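Recovering a Field Rover After a False Tilt Stop

The Pillari rover cuts drive power when its IMU reports too much roll. If the stop repeats on ground the rover should handle, check the mounting before touching the limits.

1. Press the emergency stop and chock the wheels. Do not approach from the downhill side.
2. Connect to the Koller controller and save the log. The fault is listed as code 279.
3. Place a level across the chassis and compare it with the reported roll. A difference over 2 degrees means the IMU has moved.
4. Tighten the bracket screws, then run the level calibration on a flat floor.
5. Clear the fault and repeat the route at low speed.

On our Nunermont route the rover works along a dirt track with a rough, lower strip beside it.
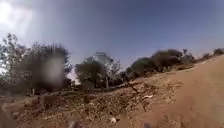

Keep the first run on the smooth part of the track, with one person holding the remote stop. If the fault returns, compare roll with wheel current for the 2000 samples before the stop. A current spike ahead of the roll change points to a wheel hitting something.

Do not raise the roll limit to clear the fault.

Comments

proder_user: Step 3 found it. Bracket was loose on one side.

Lorenz Ammann: Does calibration survive a firmware update? Ours was gone after version 9.

tmk: Lorenz, no. Run step 4 again.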